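Print this page | E-mail this thread

Teaching by hand vs. by remote: is anybody's data any good?

tallow_bench
Posted 01/07/2022
Our lead came back from the Zornham demo sold on hand-held grippers. You do the chore yourself with a gripper in each hand, the cameras record it, and the arm is supposed to learn from that. We have 405 remote-control runs on the Erken arms already and I don't see why we'd toss them. What does a person's wrist know about a joint limit?

pkt_loss
Nobody said toss them. But how long did those 405 take you? I've driven an Erken by remote and it's like tying your shoes with barbecue tongs. By hand I got 800 runs in the time it used to take me to get a couple hundred.

tallow_bench
800 runs of what, though? If I can reach around a bag at an angle the arm can't make, that run is garbage. It looks great on playback and the robot can't do it. 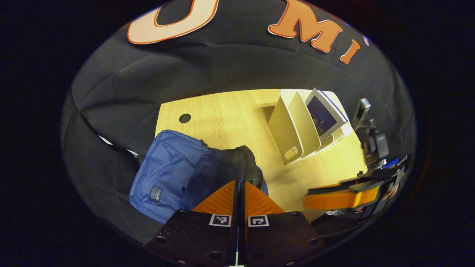

And that goes double for two-handed work. A person puts one hand wherever it's comfortable and never thinks about where the other elbow is. Two arms bolted to a base don't get that freedom. Has anyone here checked their runs against what the arms can reach, or do you all train on everything and hope?

gritwheel7
We check. Last batch we threw out 19 percent, mostly reaches too far across the table. Annoying, but I'd still take it over remote. The Manríquez paper skips this part completely, by the way. They report success on their own table and stop there.

pkt_loss
19 sounds high. Are you starting people too close to the table?

gritwheel7
Maybe. We moved them back in September and it got better. I don't have a clean number for it.

indura_refugee
I did remote control at Indura for two years and I disagree with most of this. Slow is fine. The operator feels stuck when the arm is stuck, so you get recoveries in the data. With hand-helds people hardly ever fumble, and then the policy has no clue what to do after a bad grasp.

pkt_loss
So tell them to fumble.

indura_refugee
Tried it. Fake fumbles look fake.

tallow_bench
OK, that one I hadn't thought of. Still not buying the grippers until I see them work on somebody else's table.

Print this page | E-mail this thread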